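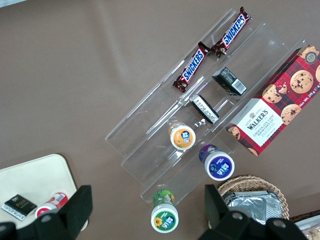
Snack shelf is back at the Clokomberg reading room

If you've been in since the start of February you'll have noticed the front desk smells a bit more like coffee and a bit less like carpet cleaner. The snack shelf is back! It went away when the old lobby was torn up, and I have had more messages about it than about the new elevator, the new windows and the new parking rules put together. So, a quick update on what's there, how it works and what we're still sorting out.

First, the stand. The old one was a wire rack that leaned to one side and dropped granola bars down the back of the radiator. The new one is clear acrylic with three steps, and it came from Schnyder, the shop fittings place out on the Gostanine road, who were clearing out a showroom and let us have it for a lot less than the sticker price. I was worried it would look like something from a phone store. It doesn't, or if it does I've stopped noticing. You can see everything from the chair by the window, which is bad news for me because that's my chair.

We've started small. There are Snickers on the top step at the back, because they were the clear winner on the paper survey (I put them on my own form too, so I can't claim to be neutral). Down at the front there's a box of Walkers chocolate chip shortbread in the red tartan packaging. A few people asked whether that would be the plain kind. I like the plain kind as well, and I've put it on the list for next time, but the chocolate chip is what we have now. The box is 175 grams, for the person who wrote in to ask, and we're selling it as a whole box. Please don't open it at the desk and leave money for one cookie. I know it's tempting.

There are a few little jars on the stand too, including one with an orange label and one with a purple label. They've both got white lids, so if you're looking straight down at them, check the label before you pick one up. I grabbed the wrong one on the first morning and got all the way to my car.

Paying is the same as before. Prices are on the card taped to the desk, coins and bills go in the tin, and if you'd like to use your phone, the Sosora code is on the back of the card. The tin can't make change for anything bigger than a ten, so please don't try it with a fifty. If the code gives you an error, close the page and scan it again. It did that to me twice and then worked fine.

Now for the money part, which I promised to print. The old shelf took in 2044 dollars in its last full year, and after restocking, 422 of that was left over for the kids' book fund. That bought a lot of picture books, and also the big atlas that lives on the bottom shelf and weighs as much as a dog. This year we're aiming for 900 dollars for the fund. It's a jump, I know, but the new lobby gets far more foot traffic than the old side door ever did, and the bus stop is right outside now.

A few smaller things. Food is fine in the lobby and in the front room with the big tables, but please keep it out of the map room and away from the computers. Wrappers go in the bin by the coat hooks. The stand shows every fingerprint, so lift things off it instead of sliding them along, and if you bump it and it shifts a little, just straighten it up and carry on with your day.

Requests are open until the end of the month. So far I have pretzels (a lot of pretzels), mints, something without nuts, and one very detailed letter about licorice that ran to both sides of the page. The nut-free request is at the top of my list and should be filled in the next order. Licorice is still under discussion, mostly between me and myself.

The shelf is open whenever the front desk is, from 10 in the morning until we lock up. Request slips are next to the tin, and there's a pencil on a string if you don't have a pen.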